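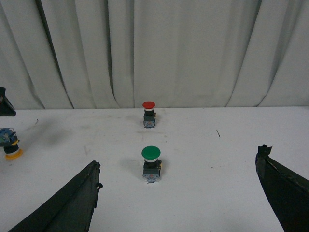
Seeing better at home: light, contrast and glare
Speaker notes, Michalis Ververidis
Drandimo Branch Library, downstairs room, 2/19/20

Before starting
Large-print handout on every chair, spares by the door. Check the microphone from the back row. Leave the ceiling lights on for the whole talk. People in this group can't read a handout in the dark, and several of them lip-read.

Opening
Good evening. I've worked with people with low vision for most of my career, and most of that work happens in kitchens, hallways and bathrooms. Tonight is about what you can change at home after the eye doctor has done what can be done. I won't be talking about diagnosis or drops. If your sight has changed suddenly, call your eye doctor tomorrow morning and skip whatever I was going to tell you.

Ask for hands: who is here for themselves, who is here for a parent or spouse. If it's mostly family members, spend less time on magnifiers and more on the kitchen.

Part one: light
An older eye lets in less light than a young one. The pupil gets smaller and the lens gets cloudier and yellower. A room that seems fine to a daughter who is 40 can be dim to her mother. So the first question on a home visit is where the person sits and what they do there.

Bring the light to the job. One lamp with a bendable neck, close to the page, does more than a brighter bulb in the ceiling. Put it beside the better eye and a little lower than eye level, with the shade between the bulb and the face. If you write a lot, put the lamp on the side opposite your writing hand so you don't work in your own shadow.

Hold up the Flaller desk lamp. Bend it, move it in from arm's length to reading distance over the newspaper. Pass the newspaper to someone in the front row and let them try it. Do not rush this part, it is the thing people remember.

Stairs: light at the top and the bottom, with a switch at each. Night: plug-in lights along the way from the bed to the bathroom, low on the wall.

Part two: contrast
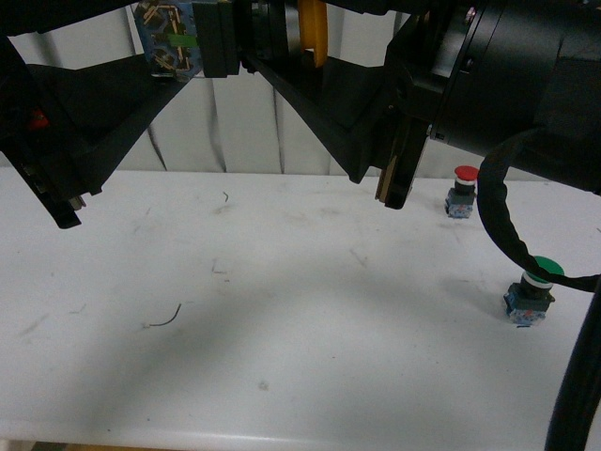 Contrast is the difference in lightness between a thing and whatever is behind it, and for many people it goes before sharpness does. Someone can read a good part of the eye chart and still miss the edge of a gray step. Size helps, but it doesn't fix this. Have the room look at the right-hand finger of the black gripper: the tan strip along its inner edge is thin, and it shows because of the black next to it. Put the same strip on a beige counter and most of us would hunt for it. Then go straight to the kitchen.

Kitchen
Two cutting boards, one dark and one light. Onions and potatoes on the dark one, carrots and beets on the light one. Coffee goes in a white mug, milk in a dark one. Mashed potatoes and white fish on a white plate is a meal people leave half finished, and the family thinks they've lost their appetite.

Mark the stove. A raised dot at Off and one at the setting you use most. Don't mark every number - too many dots are as bad as none. Use a bright color that stands out from the knob.

Story about the Sfakianakis sisters (they said I could use the name). They shared a house and argued for years about who kept knocking over the water glass. Clear glass, pale tablecloth. They bought blue tumblers. Pause here, people usually laugh.

Bathroom
White tub, white mat, white grab bar, white wall. Change the mat and the bar first. A dark toilet seat on a white toilet is cheap and it helps at night. Colored tape along the rim of the tub, and replace it when it starts to peel.

Stairs again
A strip on the front edge of each step, on every step, running the full width. Same color all the way. Patterned carpet on stairs hides the edges, and no strip fully makes up for it. Say this gently. Somebody always has the carpet. 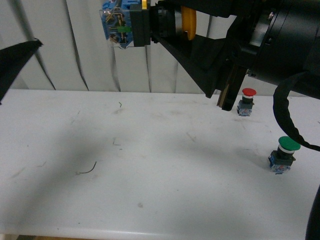 Should I buy the strongest bulb I can find?
Start with a lamp you can move, and try a medium bulb in it first. A very strong bulb close to your face can cause glare, and glare will cost you more than the extra light gives you. If the print is still hard to read with the lamp close, go up one step at a time.

Part three: glare
Glare is light going where you don't want it. Usual sources: a bare bulb, a window at the end of a hallway, a polished floor, a glossy magazine.

Turn the chair so the window is beside you or behind you. Sheer curtains or blinds that tilt will soften daylight without making the room dark. Outside, a hat with a brim first, then tinted lenses. Yellow and amber tints help some people and bother others, so try them outdoors before paying.

When you come in from the sun, stop inside the door and wait. Hold the frame or the back of a chair. An older eye takes longer to adjust, and a lot of falls happen in those first steps.

Exercise, 5 minutes
In pairs. Each person names one spot at home where they've tripped, spilled or given up on something. The partner decides whether it's a light problem, a contrast problem or a glare problem. Take three or four from the floor. If no one speaks up, use my own example of the basement light switch, white switch on a white wall, no marker on it until last May.

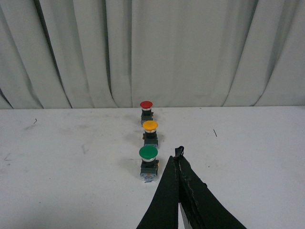

White tabletop, pale curtain. Find the back edge.

Let them look for a bit before talking. Ask who would feel sure of setting down a cup near that edge. Suggest a dark runner or a plain placemat at home, nothing with a busy pattern.

Costs
People will ask. Most of what I've covered comes in under 50 dollars if you leave out the lamp. Tape, raised dots, one cutting board and a bath mat are enough for a first weekend. The lamp on the table is for sale afterward through the library's Friends group, cash, check or card - they asked me to say that they can't take Amex.

Do one room at a time, and ask before you move anything in someone else's house. A person with low vision knows where things are by habit. A helpful son who rearranges the cupboards can undo years of that in an afternoon.

Questions
Allow around 6 or so, then stop for coffee. Repeat each question into the microphone. Driving will come up. Refer it to the eye doctor and the state rules, and don't give an opinion on anyone's license from the podium.

Collect the lamp, the newspaper and both cutting boards. Spare handouts go to the front desk upstairs.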